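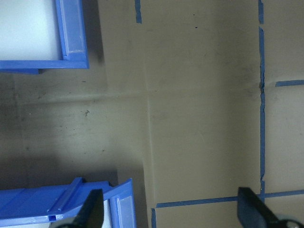
Two blue plastic bins, and plenty of blue tape on the worktop.

Flarkholm is getting new recycling boxes in April, and I have never heard so many people in a bakery queue talk about yoghurt pots.

If you live in the old part of town you'll already have had the leaflet. If you're up on the Kallio estate it should be with you by the end of the month, and if you rent one of the flats above the shops on Odier Street, keep an eye on the noticeboard by the bike racks, as I'm told the leaflets won't go through individual doors there. The short version is that the big mixed bin we've all been using (and overfilling, and kicking shut) is going. Each household gets two smaller stacking boxes in its place, one for paper and card and one for tins, plastic and cartons. Glass still goes to the bottle bank.

The boxes hold 40 litres each. I had no feel for how big that was, so I went down to the depot in my lunch hour to look at one, and it's smaller than I'd hoped! A decent weekly shop for four people would fill the plastics one, I reckon, and if you've had a birthday in the house you can forget about the cardboard. The woman on the desk was very patient with me and said you can ask for a third box free of charge, but you have to ask. They won't send it out otherwise. So that's my first tip.

Collections go from once a fortnight to once a week, and I think that's the part people have missed while they've been grumbling about the size. I was grumbling too until I read the second page. Over a fortnight you end up with a fair bit more room than the old arrangement gave us, as long as you remember to put the things out, and I am not brilliant at that.

The change comes after a trial last autumn on the streets behind the station, where 228 homes used the boxes for three months. I know two families who were in it. One loved the boxes and kept them in the hall under the coats. The other had theirs blow down the road in the first gale and found the lid in a hedge a week later. Both said the sorting stopped being a chore after a while, and both said the same thing about the lids, that they're stiff when new and you need to press on the corners until they click. The depot says the lids have been changed since then. The one I tried went on without a fight, for what it's worth, but I was indoors and it wasn't blowing a gale.

Cost is where it gets livelier. Novia, the company with the collection contract, says sorted paper fetches a better price than the mixed stuff, and that loads get turned away far less often when the wet yoghurt pots aren't sitting on top of the newspapers. The council's papers put the extra cost of going weekly at 56 pence a household each month to begin with. It's not a huge sum, but I'd like to know when "to begin with" ends. I asked and was told there'll be a review after the first year. I asked what happens if the review says it costs more than that, and was told there'll be a review after the first year.

Then there's the parking. The new lorries are narrower, so they should manage the bottom of Odier Street without the usual reversing and shouting, and the yellow lines outside the launderette may go. May! Nothing has been decided and I'd hate anyone to leave their car there on my say-so. I got a ticket in that very spot two summers ago and I'm still cross.

A few things I had to ask about, in case they're bothering you as well. Pizza boxes can go in with the card if they're clean, and the greasy half goes in the ordinary rubbish. Foil is fine if you scrunch it into a ball. Crisp packets are still a no. Drinks cartons are a yes now, and they weren't before, so that's one small pile gone from my kitchen. Tape on parcels doesn't need peeling off – I've been doing that for years, on my knees, with a butter knife. Batteries don't go in either box, ever, and the depot desk got quite stern about it. They had a fire in the yard last year and would rather not have another.

What happens to the old bins? You can hand yours in or keep it. Plenty of people want them for rainwater or garden waste, and the allotments have asked for a few as well. If you want yours taken away, leave it out empty on the last collection before the switch with the tag from the leaflet tied to the handle. No tag and they'll leave it where it is.

There's a drop-in at the library for anyone with questions, from 4pm until 7pm on the first three evenings of the month, and you can pick up extra boxes there if you don't fancy the trip to the depot. They're starting with a stock of 300 spares. Given how many people in that bakery queue said they wanted a third one, I'd go early.

I'll be taking my own questions along, mostly to do with the wind. We're on the corner and everything we put out ends up next door. If you've been in the trial and found a good way to keep the boxes put, do write in and tell me – a brick in the bottom has been suggested, but I can't see the crew thanking me for it.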